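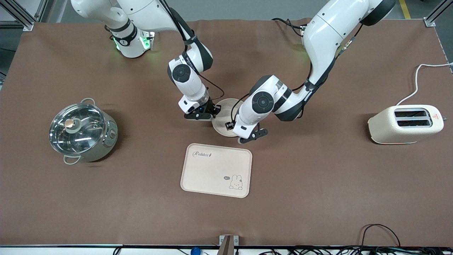
The Pot, the Tray and the Round of Wood

Every kitchen has a few things that never make it back into a cupboard. They sit out because they get used, and because the cupboard they came from has filled up behind them. In most homes I visited for this piece, the list was nearly the same: a steel pot with a glass lid, a tray with a picture on it, and a flat wooden round that could be a plate, a lid or a trivet depending on who was cooking.

I have been writing about kitchens for 10 years, mostly about new ones. This time I wanted to look at the ordinary stuff.

Start with the pot. Stainless steel with a glass lid has become the default, and it is easy to see why. You can look at the rice without letting the steam out. The weak spot is the knob. Glass lids usually have a single screw through the middle, and after a few hundred washes the screw works loose. A knob with a brass-colored top looks good on the shelf, but the finish can dull if it goes through the dishwasher every night. Ľubomír Machala, who repairs cookware out of a small shop called Hendetti, keeps a drawer of replacement knobs and sells more of those than anything else.

"People bring me the whole pot," he said. "I need the lid and two minutes."

His advice is to tighten the screw by hand and stop there. A screwdriver makes it too easy to go past snug, and glass does not like being squeezed at one point. He also checks the metal rim. If it has pulled away from the glass, he won't fix it.

Trays are a different matter. Almost no one I spoke to remembered buying theirs. They came as gifts, or with a set of cups, or from a child's room. The cartoon kind is common now – rabbits, bears, a word in cursive up in one corner – and the colors run to soft pinks and beiges. Jarmila Lukáč has a pink-beige one she uses for breakfast, for seedlings and for sorting buttons. She likes the rounded corners, which are easier to wipe than square ones, and she likes a low rim.

"A high rim is for carrying soup," she said. "I don't carry soup on a tray. I carry toast."

She washes hers with a soft cloth and dish soap. The rough side of a sponge took the ears off an earlier rabbit.

Then there is wood. A pale wooden disc with a matte surface shows everything: tea rings, beet juice, the print of a hot pan. It will also warp if it is stored badly, and most of us store it badly. Wood that lies flat on a damp counter takes in water on one face only, and that face swells. Janaka Rathnayake turns bowls and plates for a workshop that sells under the name Norkance, and he stands every round on its edge after washing.

"Air on both sides," he said. "Then put it where you want."

He wipes his own plates with food-grade mineral oil when they start to look chalky. He doesn't keep a schedule. The oil goes on with a rag, sits overnight and gets buffed off in the morning. Some owners prefer to leave pale wood bare, since oil darkens it a little, and he has no quarrel with that as long as the piece is never left soaking in the sink.

What goes underneath all this matters too. I had not given much thought to mats before Bohumila Sýkora showed me hers, which covers her whole worktable. It is brown, and she picked the color after a white one lasted a single winter. A full-size mat keeps steel from scratching the table, and it is quieter. Hers needs lifting every couple of weeks so she can dry the table under it. She rolls it from the short end, wipes, waits for the table to dry and rolls it back.

Sýkora keeps her pot on the left, because she is left-handed and that is where her stove is. The tray goes in the middle. Wooden pieces lean against the wall behind. She tried a rack once and gave it to her sister.

I went home and cleared my own counter, which took most of an afternoon. I tightened one knob. I found a wooden round behind the toaster, curved like a potato chip, and it is now under a plant.

Comments

Ctibor Koubek
My lid knob came off last November and I used a wine cork with a screw through it. Stays cool, too. Still on there.

plainpans
Does standing the wood on edge help once it has already warped? Mine rocks.

Janaka R.
Sometimes. Dampen the hollow side lightly and lay that side down on a towel overnight, then dry it on edge. No promises.

Marta in Unit 266
We lost the rabbit's ears on ours too. Scouring pad.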